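# The arm on table 7 – pictures from our practice kitchen

My name is Abrehet Kumsa and I work in the training room at Lesico. Before the arm came, my job was to arrange the toy kitchen on the table, do the same small task by hand, write down the result and arrange everything again. I did this for three years together with my colleague Elli Koivisto. Since July the robot does the task and we do the rest. Some colleagues from the Flores office asked how it looks in our room now, so I put this small gallery on our page.

**Near to the surface**

Elli asked that I also include the wrist view, as it is the one she has on her screen most of the day. 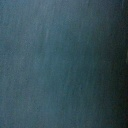

Elli used to stand at the table from 8 in the morning and her back was often painful in the evening. Now she sits for a big part of the day and checks the recordings one after another. She says her back is better but her eyes are more tired, so we agreed to change places after lunch. On Wednesday we forgot to change and both of us complained!

A normal day has 80 runs. By hand we could never do so many, and I must admit that I was worried in the first weeks. I thought they would need only one of us. Our manager explained that the arm needs a person to prepare the table and a person to look at the results, and until now this is true. What will be next year I don't know.

**The table, with pot, spatula and stove**

Putting the things in their places is still my work, and I like it the most. The cream pot with the pinkish-orange food goes on the dark table, and the pan stays on the pink stove.

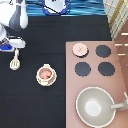 When we reach 500 good runs with one arrangement, we change to a new one. I draw the new plan on paper first and Elli gives her opinion – usually she wants the pot in another place. Before, the plans came ready from Closum and we only followed them. For me this is the best change, as I can decide something myself.

One thing I miss is the talking. When two people work at one table, they talk all the time, and now we sit apart with the screen between us. We have started to take the coffee break together again, and it helps. If somebody from Flores wants to visit, please write to Elli first, she keeps the calendar.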